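Kitchen table notebook, June 9, 2023

Long one today, sorry to whoever reads this over their tea. Most of the morning went on the stove end of the table and the soft things we keep for wiping it, and then I got stuck into the drawer, which I'd been avoiding since March. Tài Kim was in for the first part and has read this over, so where it says "we" that's the two of us and where it says "I" it's me being fussy.

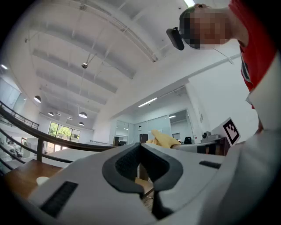
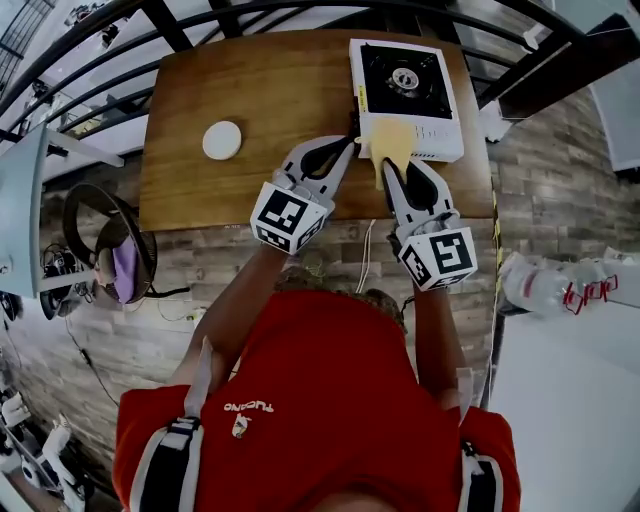

The yellow one, both times.

Irard Household Workshop – Table & Stove Group

Right, the yellow first. I've been rude about it in these pages before and I want to take some of that back. My complaint was always that it won't hold a fold. You lay it in half, turn round to find the tray, and it has opened itself up again like a tired lettuce. Tài's view is that I'm asking the wrong thing of it, and that something meant to go round the foot of a stove ought to be floppy. Fair! We tried it the Erkalico way (folded in thirds, fold facing you) and it was useless, and then we tried simply letting it hang and pushing the hanging part up against the white body of the stove, and it went into the bottom edge much better than the stiff blue ones do. So it stays on the table for now and the blue ones go down to the sink.

What I still don't like is how it behaves when it's picked up by a corner. One corner and the whole thing twists. Two corners and it's fine. I've written TWO CORNERS on the inside of the drawer lid in pencil, so please don't rub that out.

The stove. It lives near the corner, as before. Tài wanted it brought in to the middle of the table and we did have it there for a while, but then there's no room for anything else and you end up reaching across it, which I'm never going to be happy about with a gas stove, lit or not. Back to the corner it went. I do think it could sit a hand's width further in from the edge. I've put a bit of tape down for where I'd like the near foot to be, and if you hate it, move the tape and initial it.

Cleaning it went like this, for anyone doing it next. Cartridge out first and onto the shelf. Then the loose crumbs off the black top, dry, with the soft brush. I know it's tempting to go straight in with something damp, and I did exactly that last time and made a grey paste that got under the burner and took ages to pick out with a cocktail stick. After the brush, a damp wipe on the black part, working away from the burner, then the white body, then a dry wipe over the lot. Leave it to stand for 10 minutes before the cartridge goes back. Don't scrub at the little yellow label on the left edge. It's already had enough attention from somebody's thumbnail, going by the last notebook, and I'd like it to stay legible.

The burner ring came up nicely with nothing but water. I had the Humasis paste out ready and never opened it. I'm leaving the tube at the back of the shelf anyway, as I've a feeling we'll want it after the jam week.

The white disc, then. We have argued about the disc more than about any other object in this room. Tài calls it the coaster, I call it the little plate, and the Thân list calls it "round, white, flat", which at least nobody can quarrel with. It sits over on the left side of the table and that's where I'd like it left, well away from the stove. I used it as a rest for the tea strainer and it worked a treat. Tài used it for a wet spoon and the spoon slid off, there being no lip to stop it. So: strainer yes, spoon no. If we want a spoon rest we should buy a spoon rest.

The tabletop is in better shape than I feared. I went over it with my palm, along the grain and then across it, and there's only the one rough place, at the side where we always drag the heavy pan towards us. I've gone over that with fine paper, very lightly, and put on a smear of oil. Please don't put anything hot on that part today. It does look a touch darker than the rest and I'm hoping it settles down. I also found a sticky ring (honey? syrup?) that had been there long enough to collect its own fluff, and that came off with warm water and patience.

While I was crouched down looking at the underside I had a go at the wall as well. Those grey brick-look panels hold dust in every little joint, and a cloth does next to nothing, it only catches. A dry paintbrush gets it out in no time, the cheap two-inch sort. I did the part behind the table as far as the white cable and then went round the other side of it. Could we have a clip or two on that cable? It hangs perfectly well but I moved it out of my way three times and it came back three times.

Now the drawer. Everything out on a towel, everything looked at. Thrown away: the sponge that smelled, the half glove, a roll of greaseproof with nothing on it but the tube. Kept: the brushes, the three good tea towels, the pan scraper with the chipped corner (it's the best one, the chip fits the rim of the small pan beautifully). The peeler has gone over to the Thân shelf where it belongs. I found the lid of the rice pot, too, which I had personally blamed on the Erkalico lot, so I owe them an apology and probably a biscuit.

The order in the drawer is now dry things in front, damp things in the wire basket and nothing, please, rolled up wet at the back. The list inside the lid is new as well. The old sheet number was 1,428 and the new one carries on from it, so don't panic if you see both in the folder.

Things I didn't get to: the shelf liner, descaling the kettle, and a second go at the yellow after it's been through a proper hot wash. I suspect it'll come out smaller. Tài thinks it'll come out softer and has bet me a coffee on it – we'll measure it before and after against the tray, long side only, so there's no wriggling out of it afterwards.

Shopping, if anyone's going: unscented washing-up liquid, a spoon rest with a lip, cable clips (white), more fine paper, and a box of the ordinary matches for the drawer. Not the long ones, they don't fit.

Oil on the table to be wiped off before lunch tomorrow. I'll do it if I'm in first.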